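Grisden Loading Cell: Progress Report to the Levbridge Fund
2025-05-03 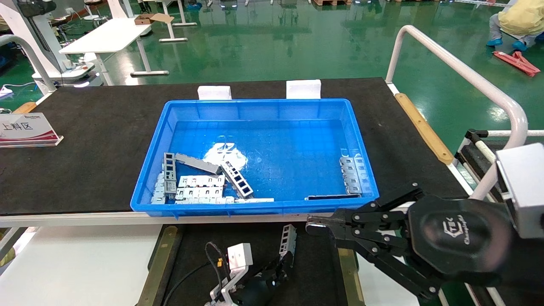 Photo: Olesia Hutsuliak / Grisden project

Dear Rosimeire,

Thank you for your patience with this one. I know you were hoping for a report full of good news, and there is some, but I would like to begin with the fault in the right arm and tell you plainly where we stand.

We ran 2,556 picks from the blue tray this period. On 95 of them the right hand let go of a bracket early, on the way out of the tray. No one was hurt, and the parts are light, but a sheet-metal bracket has sharp edges and we do not want one landing where a person might be reaching. Severyn stopped the runs the same afternoon he saw the pattern in the logs, and I was very glad he did.

He and Chun-hung then spent a good while going through the drops one by one. Most came when the brackets lay loose on top of each other and the fingers closed on two at once. The lower one slid, the grip force reading fell, and the controller took that for a finished handover and opened the hand. So the fault is in our own release rule, and I'm afraid it has been there from the start – we simply never saw it while we were loading the parts in tidy rows.

The new rule waits for the second arm to confirm its hold before the first one opens. We have made 559 picks with it at half speed, with two early releases, both still being looked into. Until those are explained we are staying at half speed, and anyone entering the loading area pauses both arms first.

All this has cost us time, and the full-speed trial will move to June. Javiera will send the revised budget sheet separately.

With warm thanks from all of us,
Olesia Hutsuliak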